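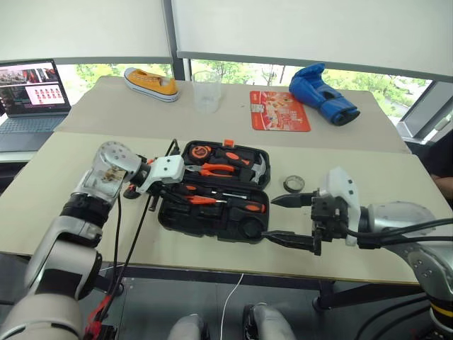 Asger Laxdal writes that the latches on his Vosora case still close flush after three winters in an unheated shed, and that the only part he has replaced is the lid seal. He asks whether the current seal fits the older case. It does. The seal for the present model may be ordered under the same part name and fits every Vosora case made at Karnport.

Vosora Hand Tool Case, Standard Pattern

Product Information

The Vosora Hand Tool Case is a lidded case for the storage and carriage of hand tools. It is supplied to maintenance departments, vocational schools, property managers and private customers. The case is manufactured by Pisenum at its Karnport works and distributed by Willems, which also holds the stock of replacement parts.

The Standard Pattern replaces the former Workshop Pattern. Customers who own the Workshop Pattern may continue to order latches, hinge pins, handles and seals. Interior trays are not interchangeable between the two patterns, as the supporting ledge was lowered when the lid was redesigned.

Construction

The body and lid are molded in black impact-resistant plastic. The lid turns on a full-length hinge pin of stainless steel, and a stop holds it slightly past the upright position when the case is open. The stop is part of the molding and cannot be adjusted.

Two latches secure the lid at the front. Each latch has an eye that accepts a small padlock. Padlocks are not included. The carrying handle folds flat against the lid and is fastened from the inside, so that it cannot be removed while the case is locked.

A seal of soft rubber runs in a groove around the rim of the body. It protects the contents against dust and light rain. The case is not watertight and should not be placed in standing water or cleaned with a pressure washer.

Contents of the Package

Case body with lid, fitted
Lift-out tray
Dividers, 8 pieces
Spare latch, 1 piece
Label holder with blank card
Care and warranty leaflet

Tools are sold separately. Willems offers a general maintenance set and an electrical set, both selected to fit the tray and the space beneath it. A list of the tools in each set is available from the sales office.

Arranging the Interior

The tray is intended for screwdrivers, bits, pencils, markers and small fasteners. Heavy items such as hammers, adjustable wrenches and pipe pliers belong in the lower compartment. A case with heavy tools in the tray may tip backward when the lid is opened.

Dividers slide into the grooves on the inner walls of the tray. They are held by friction and may be moved at any time. New dividers are stiff and should be pressed down evenly at both ends. If a divider has become loose through long use, it may be turned end for end, which usually restores the grip.

Levels, calipers and other measuring instruments should be kept in their own sleeves. The manufacturer does not supply foam inserts for the Standard Pattern. Customers may cut their own from closed-cell foam. Open-cell foam holds moisture against the tools and is not recommended.

Care and Cleaning

Remove the tray and all tools before cleaning. Wipe the case inside and out with a cloth dampened in warm water and mild dish soap, then dry it with the lid open. Solvents, brake cleaner and paint thinner dull the surface and may weaken the latches.

The hinge pin requires one drop of light machine oil at each end once a year. Institutions that service their equipment on a fixed schedule commonly do this in June, together with the inspection of ladders and extension cords. The seal should not be oiled. A small amount of talcum powder will keep it from sticking to the lid in hot weather.

Replacing the Seal

Lift the old seal out of the groove, beginning at the joint in the center of the rear edge. Clean the groove with a dry brush. Press the new seal into place starting from the same point and work toward the front on both sides. Do not stretch the seal. A stretched seal will draw back within a few weeks and leave a gap at the joint. Close the lid and leave it latched overnight before using the case.

Loading and Transport

Cases may be stacked to a height of 3 when loaded and 9 when empty. The feet of each case rest in the recesses on the lid of the case below. Stacked cases must be strapped when carried in a vehicle. The handle is designed for lifting by hand only and must not be used as an attachment point for a hoist.

Warranty

Pisenum warrants the body, lid and hinge against defects in material and workmanship for 3 years from the date of purchase. Latches, seals and dividers are regarded as wearing parts and are excluded. The warranty does not cover damage caused by solvents, overloading or alterations such as drilled holes. Proof of purchase is required for every claim.

Ordering

Single cases are available from Willems and from authorized dealers. Schools and public institutions may order directly from the Karnport works, where cases can be supplied with a printed department name on the lid. The production run for printed lids is 1000 pieces, and smaller orders are combined with those of other customers. Delivery of printed cases therefore takes longer than delivery from stock.

Orders for replacement parts should state the pattern name, which is molded into the underside of the body. Orders received by noon are normally shipped the same working day.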